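Participants wanted: household paper and packaging sorting study

Volleck is recruiting adults for a study of how households store and sort paper packaging between kerbside collections. The work runs from November in the Dasstead area and is led by Weronika Olszewski.

We need 30 households. Each will keep a sorting diary for 9 weeks, recording every item of paper or card that leaves the home, its approximate size, and whether it was reused, recycled or placed in general waste. Diary entries take a few minutes a day and may be made on paper or by telephone.

You may apply if you:
are aged 18 or over
have lived at your present address for at least six months
have a separate collection for paper and card
are not employed in waste collection or packaging manufacture

Paper bags are recorded under code 757, with or without handles. Bags holding food waste are entered separately — the code sheet gives the full rules.
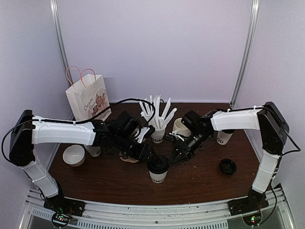 Otakar Šimko, replying to the draft of this notice, asked that the position on shared bins be made plain: flats with a communal paper bin are eligible, provided the diary is filled in before items leave the flat. He added that two households using the same bin may both take part, and that each must keep its own diary.

Participants weigh their paper and card once a week on a scale supplied by us, which reads up to 2000 grams. Heavier loads should be split and the readings added together. Scales are returned at the end of the study.

A payment is made on receipt of the completed diary. Households that withdraw early are paid for each full week recorded.

To apply, write to the Volleck study office, Juhász Building, Dasstead, giving your name, postcode and the number of people in your home.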